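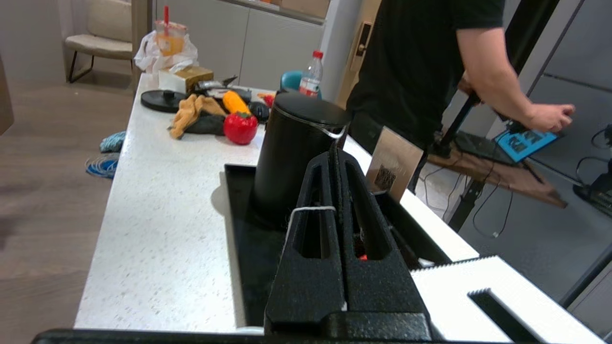 I went to the robot open day at Tredbridge in October mostly because my sister had a spare ticket and I had a free afternoon. I write about kitchens for a living (cabinets, counters, why your drawers stick), so a morning-to-evening show about household robots sounded like something I could be grumpy about in print. I did come home grumpy, but about a different thing than I'd planned.

The demonstration I stayed longest at was run by a small outfit called Peixoto, and they'd set it up in an ordinary kitchen. I've sat through a lot of product demos, and the usual trick is a bare table with one shiny block on it, so that the machine picks up the block and everybody claps. Peixoto left the place looking like people had been living in it. There was a work glove lying on the counter, a red pepper, a computer mouse for some reason, somebody's orange drink with a straw in it. My own counter looks worse than that by breakfast, and I warmed to them right away.

The job, as they explained it to us, was tidying. Pick a thing up, put it where it belongs, go on to the next thing. I'd been told to expect speed and there wasn't any. I had time to eat a granola bar during one attempt at the tall black container, and I'm a slow eater. A boy near me asked his dad if it was broken.

And yet I couldn't leave! I kept watching how much fussing the people did. A hand goes in, something gets nudged, somebody leans over to a little blue screen, and off they go again. One of the crew told me they had done 2000 practice runs in that kitchen and thrown out all but 867 of them. I loved that number. It's the first one I've heard from a robot company that sounded like housework.

My gripe is with the brochure. The main sponsor was Luvirer, and their leaflet had a spotless white kitchen on the front and the words "Your evenings back" across the top. What evenings? I'd just spent mine – well, a good chunk of it – watching two arms and several grown adults deal with things I could have put away during a commercial break. I don't hold that against the arms. I hold it against whoever wrote the leaflet, who I suspect has never stood next to one of these things while it thinks about a cup.
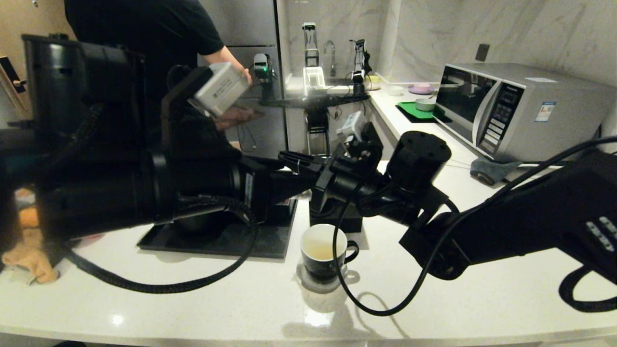 Flornora, who runs the neighborhood newsletter and read a draft of this, thinks I've got it backwards. Her father lost most of the use of his hands, she wrote to me, and slow would have suited him fine. He'd have waited 10 minutes for a cup of tea if it meant he didn't have to ask her for it. I've been chewing on that since her note came. She's right that I was judging the thing as a person with two working hands and a short temper, and it would have been easy enough to ask the crew who they had in mind. I didn't ask.

I still want the leaflet changed, though. If slow is fine for the people who need it most, then say slow on the front! Put the crowded counter on there, glove and all, and the person leaning in to help. I'd trust a company that did that, and I think her father might have too.

What I'd really like is for the next open day to let us bring our own clutter. I have a drawer with 2 can openers in it, neither of which opens cans, and a colander with a bent foot. Let the arms have a go at those. I'll bring more granola bars, and I'd put my name down for the late afternoon slot, when the parking behind the hall clears out a bit.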